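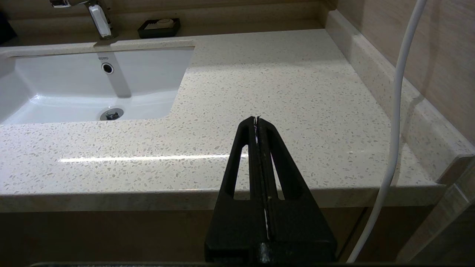

Wrist view, fingers closed, counter edge behind.

May, notebook two, bathroom work. Writing this up over tea while it is still fresh, mostly for Aslı, who takes over the vanity next, and for me when I've forgotten all of it.

We have been arguing at Edgate over the house rules for working near a basin, and I think we are nearly there! Gönül Akyol's draft was very good but it was written at a desk, so I have gone through it with the real counter in front of me and changed what didn't suit. My version, for grumbling at:

1. Closed fingers whenever the arm crosses the counter, unless it is carrying something. Open fingers catch on things (taps especially, and I speak from sad experience at Brolska).

2. Keep 30 mm above the stone on any sideways move. Gönül had 90, which is lovely and safe but makes every trip painfully slow, and we do want to get home of an evening.

3. Look over the whole counter before the first move of a run, and say out loud what is on it. Trays, cups, soap dish, hair dryer and its cable, any little packet lying near the front edge - the lot. It feels silly for a day or so and then it feels odd not to.

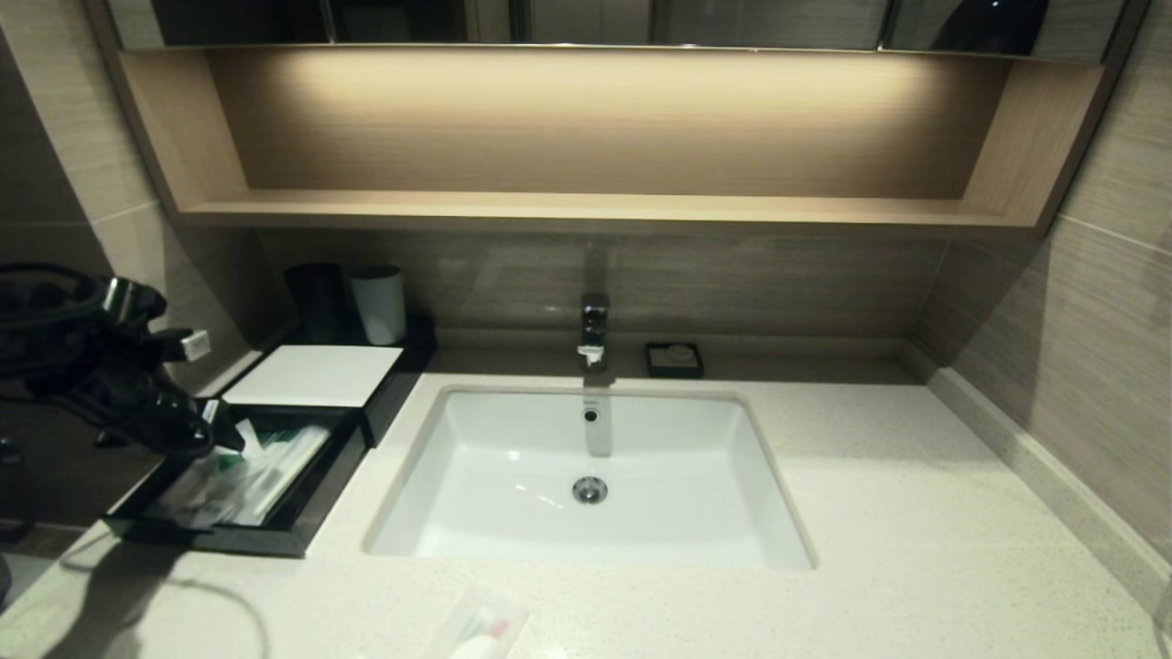 4. Anything thin gets gripped at low force, and the force setting goes in the log with the run number. Run 159 has no setting written down and I'm afraid that was me.

5. Shiny stone counts as a hard surface for the depth readings. Don't trust a height taken on a bright streak of reflection; move along a bit and take it again.

6. Stop button within arm's reach of whoever is watching, and whoever is watching does only that. No typing up notes (yes, I know).
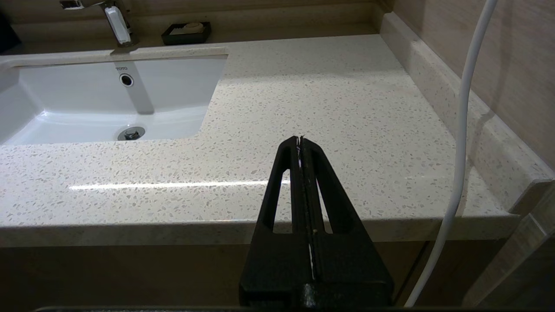
Wrist view again, thin sliver of something pale along the finger seam.

Still to settle: whether rule 4 wants a fixed number or just "low". Aslı Çınar would like a number, and I am coming round to her side. I'll ask Gönül after lunch and pencil the answer in here.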